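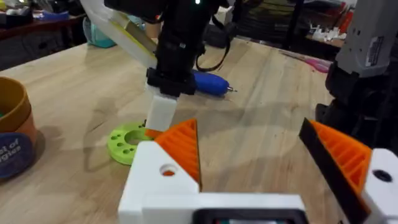
Gramel bench top, light timber, in use with small parts and a hand tool.

Gramel Workbench with Butcher-Block Top
Technical workrooms, teaching laboratories and light assembly

The Gramel workbench is supplied by Zindier to schools, colleges and small manufacturers that require a stable wooden surface for fine work. It is intended for assembly, fitting, marking out, engraving and the sorting of small components. The pale top is built up from long strips of timber with the grain running parallel along the full length of the bench, and small coloured parts are easily found against it.

Construction

The top is glued from solid strips, planed flat and sanded before finishing. It is delivered with a clear matte oil applied to all faces, including the underside. The underframe is powder-coated steel with levelling feet at each corner. Frames are packed separately from tops, and customers should allow for 2 cartons per bench at the loading dock.

Clamps may be fixed along any side. The front and rear edges are left square so that a clamp jaw sits flush. Customers who prefer an eased front edge should say so when ordering; the change is made at our Dirnberg workshop and cannot be carried out on site.

Optional fittings

Cable tray, rear mounted, steel
Tool rail, rear mounted, for handheld tools up to 500 g each
Lower shelf, full width
Drawer unit, lockable, left or right side
Castor set with brakes (not recommended for engraving or other work requiring a steady surface)

The cable tray and the tool rail share the same fixing points and cannot both be fitted. The drawer unit reduces leg room on the side where it is installed.

Care of the surface

Wipe the top with a barely damp cloth and dry it at once. Solvent-based cleaners will lift the oil and should be kept off the bench. Hot tools must be returned to their stands between uses. Light scratches and shallow scorch marks can be sanded out by hand along the grain, after which the area should be re-oiled and left overnight. Benches in daily use should be re-oiled each March, or whenever the colour of the timber becomes noticeably dry and grey.

Strips may show small differences in colour from one to the next. These are natural to the timber and are not accepted as grounds for return. Splits, lifted glue lines and warping are covered by the warranty, provided the bench has been kept indoors.

Ordering and delivery

Benches are made to order. A deposit of $100 per bench is payable on confirmation and is deducted from the final invoice. Orders with a total value above $3000 are delivered without a freight charge to any metropolitan address. Regional customers will receive a written freight quotation before the order is confirmed.

Assembly requires two people. Zindier can arrange assembly and removal of packaging for an additional fee. Please advise us of stairs, narrow doorways or restricted delivery hours at the time of ordering, as the top is supplied in one piece.

Contacts

Sales and quotations: Mayuree Saithong
School and college accounts: Tiziana Sorrentino
Spare parts, oil and replacement feet: Jouko Huttunen

Replacement tops are available for all current Gramel underframes. Quote the number stamped on the inside of the left rear leg.

Page last revised 2019-08-18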